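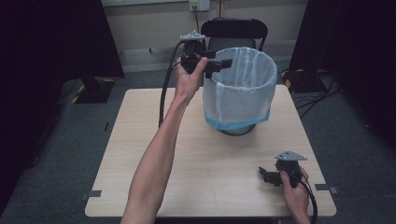

Kane Tuhiwai wrote in to say that the liners in his office kept sliding down inside the basket by midmorning, and he wanted to know whether a bigger bag would cure it. A bigger bag makes it worse. The fix is in how the edge is folded, and step 6 below has been rewritten to cover it.

Section 9. Lining and emptying round wastebaskets

This section applies to the round wastebaskets used in offices and meeting rooms throughout the Gillville building. It does not cover kitchen bins, recycling boxes or the lidded bins in the restrooms. For those, see Section 10.

9.1 What you need

Liners, Casow medium, translucent white
Disposable gloves
Spray cleaner and two cloths
One large collection sack, tied to the cart

Liners come in boxes of 700. Tell Tayla Pearce when you open the last box on the shelf. Do not wait until it is half gone.

9.2 Removing the old liner

1. Put on gloves.
2. Look into the basket before you reach in. If you see glass, blades or needles, stop and go to 9.5.
3. Loosen the folded edge all the way around the rim. Do not pull the bag up by one side.
4. Gather the edge, press out the air gently with the flat of your hand on the outside of the bag, and tie a single knot.
5. Lift the bag straight up and place it in the collection sack. If it is heavy, hold the basket down with your other hand.

Note: If the bag sticks, air is not getting in underneath it. Tilt the basket and ease the bag away from the wall on one side, then lift again.

9.3 Fitting a new liner

1. Check the inside of the basket. Wipe out any liquid and let the surface dry.
2. Stand the basket on a firm, level surface. A table is fine if the base is clean and no one is eating there. Wipe the table afterward.
3. Open the liner fully and shake it once to fill it with air.
4. Lower the closed end into the basket until it touches the bottom.
5. Push the corners of the liner down and out with your fist. The bag should rest on the bottom, not hang above it.
6. Fold the open edge outward over the rim. Work from opposite sides, a little at a time, so that the overlap is even all the way around. Leave at least the width of three fingers on the outside.
7. Run your hand around the outside of the fold to flatten it. Soft creases down the inside of the bag are normal.
8. If the fold is loose, twist the spare plastic at the back into a small knot and tuck it under the edge.

Caution: Do not use tape or rubber bands to hold the liner. Tape leaves glue on the rim, and bands snap.

Caution: Do not put spare liners in the bottom of the basket under the new one. They get wet and have to be thrown out.

9.4 Returning the basket

Set the basket back on the floor, clear of chair wheels and cords. Keep it away from heaters. In the Magaña Room the basket goes beside the door, and in rooms 53 and 59 it goes under the end of the table nearest the window.

9.5 Broken glass and sharp items

Do not tie or squeeze the bag. Take the whole basket to the service closet and place it on the lower shelf with a red tag on it. Nestor Tagle has the puncture-proof containers and will empty it. Leave a clean basket in the room.

9.6 Cleaning

Wash each basket inside and out once a month, or sooner if a liner has leaked. Use warm water and Jerkis cleaner at the strength marked on the bottle. Rinse, turn upside down and leave to dry before lining.

Replace any basket with a cracked rim. A cracked rim tears liners and can cut your hand.

Section revised January 16, 2025. Next check due in July.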